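Setting Up a Small Cabinet Over a Desk
By Pao-chu Kwok
21 January 2023

A cabinet that stands behind a desk gets used all day, so it pays to decide what goes where before filling it. Mine took one evening to sort out and has needed little work in the months after.

Empty it first

Take everything out, including the things that seem to be in the right place already. Wipe the shelves with a damp cloth and a drop of dish soap, then dry them. If the shelves sit on pegs, check that all the pegs are pushed in. Unused peg holes in the side walls collect dust, and a dry paintbrush gets it out.

Give the middle shelf to daily things

The shelf you can reach from the desk should hold what you pick up several times a day. For most people that means tissues, a pen cup, and maybe hand cream. Soft tissue packets do fine on an open shelf. Lay them flat with the opening toward you. If they slide around, a shallow tray will hold them. I use one from Grunar that is 11 inches long, and it fits a week's supply.

One decoration per shelf is enough. Artificial flowers in a low pot work well, as they need no water near your papers. Set the pot to one side and leave the rest of the shelf for things you use. Dust the petals with a hair dryer on the cool setting.

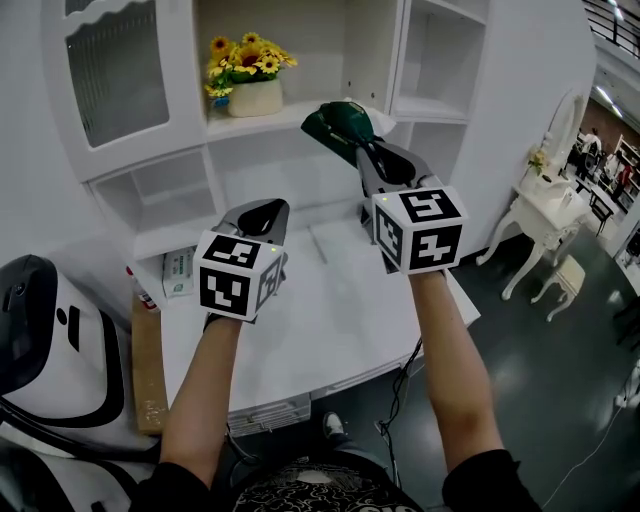

Put the rest behind doors

Ribbed glass blurs what is behind it, so spare chargers, receipts and half-used notebooks can go there without looking messy. Clean the glass along the ridges, not across them, with a soft toothbrush and a little vinegar in water. Plain doors only need the cloth.

Keep the desk clear

Anything left on the desk at night goes back to its shelf. On a white desk, pen marks come off with rubbing alcohol on a cotton pad. Test a corner first. I go through the whole cabinet again every May and throw out dried-up pens.

Contact | Copyright Jadmont Home Notes | Back to top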